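Ronham council adopts new rules for temporary food stalls

Ronham Council has adopted a revised set of rules for temporary food stalls, covering hot holding, power supply, hand washing and waste water. The rules take effect in September and apply to markets, school fetes, sporting fixtures and any other event where food is sold from a stall for less than a full trading season.

The document replaces a permit guide that had been amended several times and was split across four separate forms. Stallholders will now lodge a single application, which the council's environmental health unit will assess against one checklist. The unit received 215 stall applications in the last financial year, most of them for the monthly market at Arnimow Reserve and the winter night market on Swati Street.

The main technical change concerns hot food. Under the previous guide, operators were required to keep hot food at 60 degrees Celsius or above but were not required to record it. The new rules keep the same temperature and add a written log. A reading must be taken with a probe thermometer when the food is first placed in the holding unit and every two hours after that until the stall closes. The display on a food warmer or bain-marie will not be accepted as a reading, as it generally reports the air or water temperature inside the unit and can differ from the temperature at the centre of the food.

Holding units must be brought up to temperature before any food goes in. The council's technical note states that warmers and steam cabinets are designed to maintain heat and recover slowly when loaded with chilled product. Food that has to be reheated must be reheated in an oven, on a cooktop or in another appliance made for the purpose, then transferred.

Electrical requirements have also been tightened. Every appliance used at a stall must carry a current test tag, and extension leads must be rated for the load and kept off wet ground. Double adaptors and piggyback plugs are prohibited. Applicants must list the rated power of each appliance so that the event organiser can allocate circuits in advance. The council said tripped circuits were the most common fault reported at the Swati Street market, where several stalls had been sharing a single outlet.

Where a site has no mains supply, generators may be used if they are placed clear of the public and of any gas cylinder. Fuel may not be stored inside the stall.

Hand washing provisions are largely unchanged. Each stall needs a container of warm running water with a tap, liquid soap and paper towel, and a second container to catch the waste. Hand sanitiser may be used as well but does not replace washing. Waste water must be carried to the disposal point nominated by the organiser and may not be tipped into stormwater drains or garden beds.

The fee for a single-event permit has been set at $130. Community groups and schools may apply to have the fee waived, although they must still complete the form and meet the same standards. Permits issued under the old guide will be honoured until they expire.
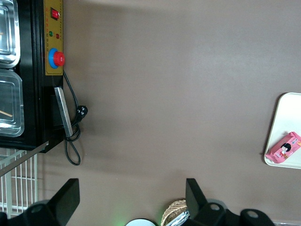 Does a stall need its own permit if the event organiser already holds one?

Each stall needs its own permit. The organiser's approval covers the site, toilets, traffic and shared power, while the stall permit covers the handling and sale of food.

The council's original draft drew 13 written submissions during the consultation period. Several objected to a proposed hourly temperature log, which was relaxed to two hours in the final version. Wititz, a catering supply firm with a depot in Ronham, asked for clarification on hired equipment. The rules now state that a hire company may supply the test tag, but that the stallholder is responsible for checking that it is current on the day of trade.

Another submission sought an exemption for stalls selling only packaged goods. That was granted in part. Stalls selling shelf-stable packaged food, such as jam, honey and plain biscuits, will not need a temperature log or a hand washing station, provided nothing is opened on site. If samples are offered, the full hand washing requirement applies.

Stalls may be inspected at any time during trade. An officer who finds hot food below 60 degrees will ask to see the log. If the log is missing, or does not show how long the food has been below temperature, the food must be discarded. Repeat breaches may lead to the permit being suspended for the remainder of the season.

Applications must be lodged at least ten working days before an event. Late applications will be considered only for stalls replacing one that has withdrawn - and only if the menu and equipment are substantially the same.

The rules, the checklist and a blank temperature log are available from the council's customer service desk and the Ronham library. Two information sessions for stallholders will be held at the Arnimow Reserve pavilion before the rules commence, both starting at 6 pm. Bookings are not required.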